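Why do people get so attached to the couple in a TV drama?
Posted by Kanchan Bisht, Saturday

My sister and I have watched the first 2 seasons of Vikwood and we can't agree about it. She is 50 and has never cared for romance shows, but she cries at every episode. I think the two leads are bad for each other. What is it about a story like this that pulls in people who normally wouldn't watch? Is there a documentary or a book on it? 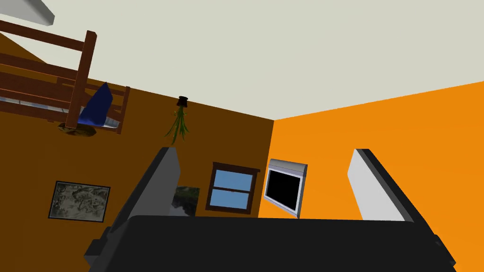
Simulated bedroom

Prolard
It's mostly the waiting. The writers keep the couple apart for 20 episodes and give you one good conversation every few weeks. You fill in the rest yourself, so you end up caring more than you would if they just got together. Your sister may also like that the characters say things out loud that most people keep quiet. I don't know of a documentary. Try the library under television and audiences.

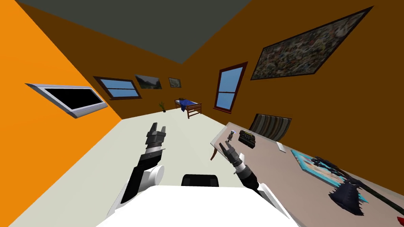 Pisside
the music. watch it with the sound off and you won't cry

Saxena
I agree with Prolard about the waiting, but age matters too. I watched it with my mother and we saw different shows. She was thinking about people she knew when she was young - I was only following the plot.
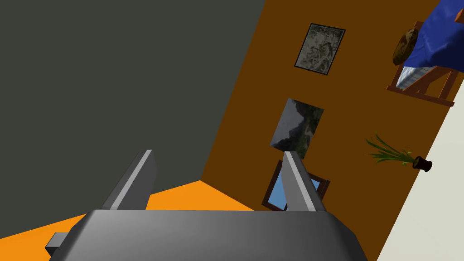 She also didn't mind that the leads treat each other badly, as she expected them to grow out of it. Ask your sister which scene got to her first. That would tell you more than a book.

Comments

Kanchan Bisht: Asked her. It was the train station.

Prolard: That one gets everybody.

Vikfan: Season 3 starts in February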